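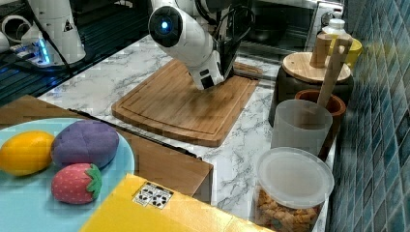

Board and worktop, white marble with grey veins

The Goat Who Lost Her Bell
by Khrystyna-Mariia Levchenko

When Roksolana Symonenko came to work at the Skiltari nursery in Flemberg, she knew only one song in the language of the children, and it was a song for adults, about a man who drinks. So on the first morning she sang nothing. She clapped.

The children looked at her hands. There were 9 of them on the green carpet, and the smallest, a boy called Kravets by everybody, even by his mother, put his fingers in his ears.

"Too loud?" asked Roksolana.

"Too empty," said the boy. Or maybe he said another word. Her ear was still new.

In the evening she sat in her room above the bakery and tried to remember the rhyme of her grandmother. A goat goes over the bridge. A goat loses her bell. Then the miller comes, or the wolf comes, and after this there was something with a spoon. She called her sister.

"It was not a spoon," said her sister. "It was the moon. The bell fell in the river and the goat thought that the moon had eaten it."

"I am sure about the spoon."

"You were four years old. You were always hungry."

They argued until the phone became warm. Then Roksolana took a pencil and translated both versions, slowly, with the dictionary on her knee. The word for "bell" was good, short and round. The word for "goat" was terrible, three syllables, and nothing rhymed with it except a kind of tax.

She changed the goat into a duck.

In the morning she sang it. She sang badly, because she was afraid of the long vowels, and in the second line she put the duck under the bridge, where a duck has no problems at all. The girls from Skirkis Street began to laugh. Kravets did not laugh. He listened with his mouth a little open.

"And who has the bell?" he asked.

"The moon," said Roksolana. "Or a spoon. My sister and I do not agree."

The boy thought about it. Outside somebody was dragging the bins across the yard, and two of the children got up to look through the window.

"The spoon has it," he decided. "It rings when you eat."

At lunch they had soup. He hit the side of his bowl one time, carefully, and then the girl next to him did it, and then the whole table, until the cook came out of the kitchen to ask what had happened.

Roksolana wanted to explain, but she did not have the words yet – so she picked up her own spoon.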